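Nestville Lanterns
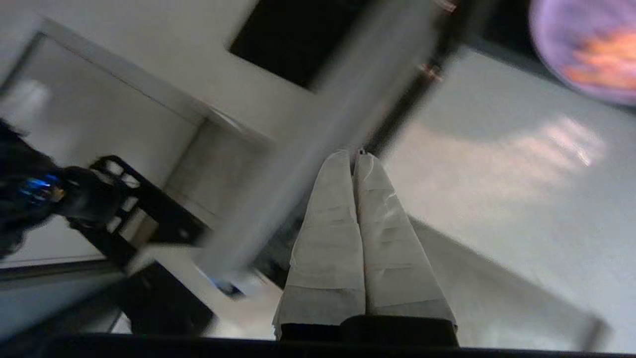
Robot gripper with two white-wrapped fingers pressed together, seen from the wrist.

The Nestville Lanterns are an amateur American football team based in the river town of Nestville. They play eight-man football in the Hunosel Valley League, a spring competition that runs from March through early June, and they are best known for a quick, pass-happy style of play that has made their home games some of the liveliest afternoons in the valley. The team's colors are orange and slate.

History

The Lanterns began as a flag football side made up mostly of workers from the Nestville rail yard. Tackle football came two seasons later, when the league opened its doors to new towns and Nestville borrowed enough shoulder pads from the high school to dress a full squad. The first season was rough. The team lost its opener to Enberg by 40 points and won only a single game, a muddy one against Fairclough that older fans still talk about with real joy.

Things picked up fast after that. A new coaching staff threw out the old run-first playbook and put in a spread offense built around short, quick throws, and within three years the Lanterns were in the playoffs. They have won the league title six times, including back-to-back championships, a feat matched only by Enberg. The second of those came on a wild final drive that covered 88 yards without a single timeout — the kind of finish every league dreams of!

Home field

Home games are played at Millrace Field, a grass ground on the low side of town with one set of covered bleachers and a grass bank behind the south end zone. The bank fills up first, and families often have blankets down well before the noon kickoff. The record crowd is 427, set at a semifinal against Fairclough. That may sound small next to the big college stadiums, but the bleachers are close enough to the sideline that fans can hear the quarterback call his signals.

The field slopes a little toward the river. Visiting kickers tend to find this out the hard way, and Lanterns teams have long liked to defend the uphill end in the fourth quarter.

Style of play

Eight-man football takes away three players from each side, usually two linemen and a back on offense, and leaves a great deal of open grass. The Lanterns make the most of it. They line up with three receivers on most downs, rarely huddle, and go for it on fourth down far more often than their rivals do. Scores are high as a result. In one regular-season game Nestville and Enberg traded touchdowns on nine possessions in a row, still a league record.

The defense gets less attention but has its own following. It blitzes often, gives up long plays now and then, and takes the ball away in bunches. The group calls itself the Night Shift, a nod to the rail yard days.

Rivalries

The yearly meeting with Enberg, known as the Bridge Game, is played in the last week of the regular season. The winner keeps an iron rail spike mounted on an oak board until the next meeting. Enberg leads the series by two games, and the margin has stayed close for most of its history.

Games with Fairclough are friendlier but no less loud. The two towns share a youth program, so many players on both sides grew up as teammates, and the teams eat together after the final whistle whatever the score.

Youth program

The joint Nestville and Fairclough program offers flag football for younger children and tackle football from middle school up. Practices switch between the two towns from week to week. Several recent Lanterns starters came through it, among them both receivers who caught touchdowns in the team's latest title game.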